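Misska Foam Blocks, Mixed Colors
Sold by the bag from Kinia

Soft building blocks for tabletops, classrooms and long rainy afternoons

We have been selling foam blocks for longer than we have been selling almost anything else, and of all the ones that have come through our door, the Misska blocks are the ones we keep reordering and (we may as well admit it) keep taking home. They are plain, squared-off pieces of solid-color foam with no letters, no numbers and no pictures printed on them, and that plainness is a big part of why children and grownups go on finding new things to do with them long after the fancier sets have gone to the back of the closet.

The colors are on the gentle side. If you are after fire-engine red you will want the Gromby Brights, which have their own page, but if you like a toy that can stay out on the counter or the coffee table without shouting at you from across the room, we think you'll be very happy with these.
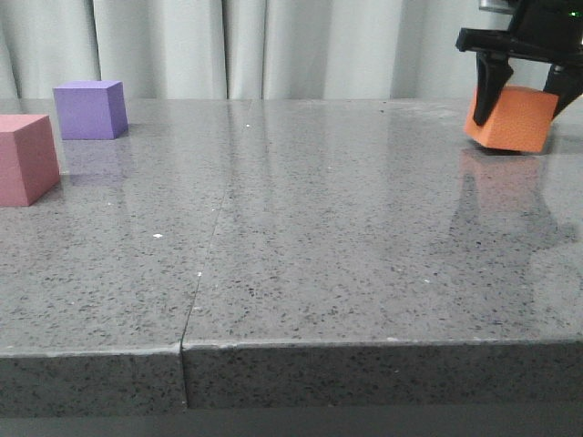
Pink, purple and orange cubes on a speckled stone top.

Every bag comes mixed, and we don't sort them by color before they go out, so you may get a few more purples than your neighbor did. If you need an even split for sorting games or for a group of children who will notice (and they always notice!), please leave us a note with your order and we will pick through the bins for you. There is no charge for this, though it does add a day or so to the packing.

What they're like to use

The foam is light and a little springy, with a dry, slightly grippy feel. Blocks stack well on a flat surface and make very little noise when a tower comes down, a quality that parents in upstairs apartments write to us about more than any other. They work nicely on wood, stone, laminate and low carpet. On a very smooth counter they may slide if you bump them, so for taller towers we like to put down a dish towel or a thin mat first.

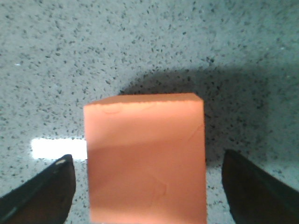
Color is the thing we get the most mail about, and the orange more than all the rest put together. Some customers call it peach, some call it salmon, and one school that ordered 300 of them insisted on apricot for the whole of our correspondence. The same block can look like two different shades depending on how the light falls, a stronger orange up near the top edge and almost a pinkish cream lower down the front, so please don't worry if yours doesn't match your screen exactly. We list it simply as Orange. The other colors shift a bit from one room to another too, only not as much.

Small marks and rough edges

Foam is a soft material and it takes an impression easily. A faint crease, a little dent or an edge that looks slightly rough is normal and isn't something we count as a fault. Blocks with a real tear or a missing corner are another matter, and we will gladly replace those - just write to us with your order number and tell us which color you need.

Cleaning and storage

Wipe the blocks with a damp cloth and a drop of mild dish soap, then let them air dry completely before they go back in the bag. Please don't put them in the dishwasher or the dryer. Keep them out of strong sun if you can, as the pink in particular will fade on a windowsill over a summer. Try not to store them under anything heavy, either. A block that has spent the winter beneath a stack of board games will usually recover most of its shape if you leave it out for a couple of days.

Not for children who still put everything in their mouths. Foam can be bitten through, and the pieces are a choking hazard.

Ordering

Item number: 817
Colors: pink, purple, orange, mixed
Bag sizes: 200 blocks or 300 blocks
School and club orders: up to 2,000 blocks, please write first so we can check the bins
Storage bag: cotton drawstring, included
Also available: Fang play mat, sold separately

Orders that reach us by noon on Friday go out that same afternoon, except in November, when everything takes a little longer and we ask for your patience. Returns are accepted on unopened bags.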